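Labeling block-pushing runs after the fact: a walkthrough

Last updated in October. Applies to the current version of the Coseck labeling tool. 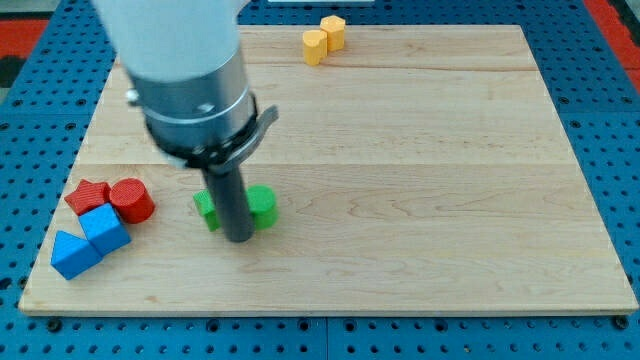 The pushing rod between the two green blocks on the Lundstead table. The yellow pair is at the back of the board.

This page covers the labeling method we use for the Tolentino set, from raw recordings to a trained policy. The operator drives the arm freely with no instruction, and the recording is cut into short clips later. A second person watches each clip and writes the sentence that would have asked for it. We got better results this way than by reading an instruction to the operator and recording the attempt, and it took less operator time.

You need an arm with a straight rod tool, a fixed camera that sees the working area, a set of blocks that differ in color and shape, and a machine that can run Climudier, our training code.

Step 1. Set up the table

Clamp the rod so that the tip clears the board by a few millimeters at the lowest height you allow. Check this at all the corners, because a board that looks flat often isn't. Lock the height in software. From here on the arm moves in the plane only, and the operator controls two directions and nothing else.

Set the workspace limits a rod's width inside the edge of the board. Blocks pushed right up to the edge are hard to bring back with a rod, and you will be stopping to move them by hand.

Pick blocks that can be named in a few words. "Red star" and "green cylinder" are fine. If you have two blocks of the same color, make sure the shapes are easy to tell apart from the camera. We dropped one block early on because half the labelers called it a moon and the other half called it a banana.

Step 2. Record long sessions

Start the recorder and have the operator push blocks for the whole session. Tell them to vary what they do: bring blocks together, split groups up, move single blocks to a side or a corner, go around a block without touching it. Don't give them a task list. When we did, they worked through it in the same order every time and the policy picked up the order.

Keep sessions to 20 minutes. Past that the pushes get lazy and the operator starts to repeat favorite moves.

Shuffle the blocks by hand between sessions. Stop the recorder first. Hands in the recording have to be cut out later, and it's tedious.

Step 3. Cut the clips

Run the cutter in Coseck on each session. It looks for points where the rod changes direction sharply or leaves a block, and proposes clip boundaries there. Clips can overlap, and you should let them. A long clip of "push the blue cube to the red star" may contain a shorter clip of "move the blue cube left a little," and both are good training data.

Throw out clips where no block moves, with one exception. Keep those in which the rod travels to a block and stops beside it. They get labels such as "go to the right side of the green cylinder," and without them the policy is poor at lining up before a push.

Step 4. Write the labels

Each labeler sees the clip with no context from before or after it. The prompt in the tool reads: What would you have said to get this? Labelers type one sentence.

Use commands and not reports. "Push the yellow blocks apart" is right. "The yellow blocks were pushed apart" is wrong and the checker will flag it.

Directions are from the camera's point of view. Put this in writing for your labelers. We had a batch of 37 clips come back with left and right swapped, from a labeler who was picturing themselves standing on the far side of the table.

Let people use their own words. Spelling mistakes can stay in if the meaning is clear. We tried cleaning them up and saw no gain.

Step 5. Hold out a test set

Set aside 635 clips before training. Split by session, so that no test clip comes from a session that is also in the training data. Overlapping clips from one session look nearly the same, and a random split will give you a score that is much too high.

Step 6. Train and check

Point Climudier at the training folder and use the default settings. It takes the camera view and the sentence and puts out a small movement in the plane. Save a checkpoint often and try several of them on the real table. The checkpoint with the lowest loss was the best one on the arm in only some of our runs.

On our table the policy started to follow simple single-block commands once it had seen 3000 labeled clips. Commands that name two blocks took more data. Commands that ask for a shape, such as a line along the front edge, work poorly when given in one sentence. Break them into short steps and give each one as the last one finishes.

Common problems

The arm hovers beside a block and never pushes. Look for idle time at the start of your clips and trim it.

The arm goes to the right color but the wrong shape. Check the labels for sentences that give the color alone. They are fine when there is one block of that color on the table and a problem when there are two.

The rod loses the block partway through a push. Add clips of recoveries. Ask the operator to let a block slip off now and then and go back for it.

Everything works in the morning and fails late in the day. Check for window light on the board. We now keep the blinds down during recording and testing.

Labels for new sessions can be merged with an old set using the merge command in Coseck. Back up the old label file first, as merging overwrites it.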